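Purngate Residence – Room Safety and Housekeeping Checklist
Common Room, Carpeted Area
Period of inspection: January
Result: Satisfactory, with comments

Scope

The checklist covers floors, walking routes, furniture, electrical leads, lighting and the keeping of food and small articles in shared rooms. Kitchens and laundry rooms are inspected under a separate form. Each item is marked Satisfactory, Comment or Action. An item marked Action must be closed before the next inspection.

Section A. Floors and walking routes

A1. Carpet lies flat, no raised seams or curled edges at doorways. Satisfactory.

A2. Walking routes at least 40 inches wide between fixed furniture. Satisfactory.

A3. Floor free of loose articles. Action. Small articles were found on the carpet, among them a yellow-green foam piece and a black strap. These are to be returned to a tray or shelf at the end of each period of use.

A4. Packaging and wrappers removed from floor. Action. A blue snack wrapper was standing against the foot of the large pale wood panel. Residents are reminded that wrappers underfoot are a slip hazard on carpet as well as on hard floors.

Section B. Furniture and panels

B1. Upright panels and cabinets stable when pressed at shoulder height. Satisfactory.

B2. Edges and corners free of splinters. Comment. The knotted pine board should be checked by hand twice a year, with particular attention to the knots.

B3. Nothing heavy stored above head height. Satisfactory.

Section C. Leads and lighting

C1. Cables routed along walls or covered. Action. Thin black cable lying across the carpet. Cable covers are held in the Gellusley store and may be drawn on request.

C2. Plugs and sockets undamaged, no extension lead plugged into another. Satisfactory.

C3. Portable lamps switched off when the room is vacant. Comment. The notice by the light switch has faded and should be replaced. Ring lights are included in this requirement.

Section D. Trays, food and mixed goods

D1. Goods kept in trays or closed containers. Comment. A black tray was in use and well filled. The use of trays is encouraged, but they should stand on a shelf or table and not on the floor.

D2. Food kept apart from cables and hardware. Action. Packaged goods and a bundle of teal and white cables were sharing one tray. A second tray is to be provided and both are to be labeled.

D3. Opened packages sealed and dated. Not assessed.

D4. Weight of any tray to be carried by one person within the house limit. Satisfactory. 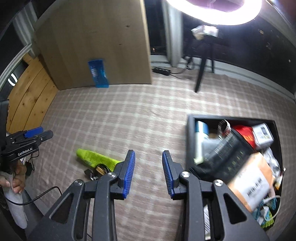
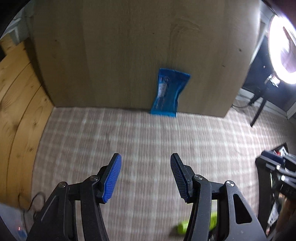
Purngate House Safety Bulletin, No. 17, page 6

Follow-up

Items A3 and A4 can be closed by the users of the room without further approval. Items C1 and D2 require a supply request, which should quote form 660 and the item number. Requests made without an item number will be returned.

The reviewer wishes to record that the general condition of the carpet is good and that the furniture layout agreed last fall has been kept. The open items concern daily habits – chiefly what is left on the floor – and can be corrected at little cost.

A copy of this checklist should remain on the room notice board until all Action items are signed off.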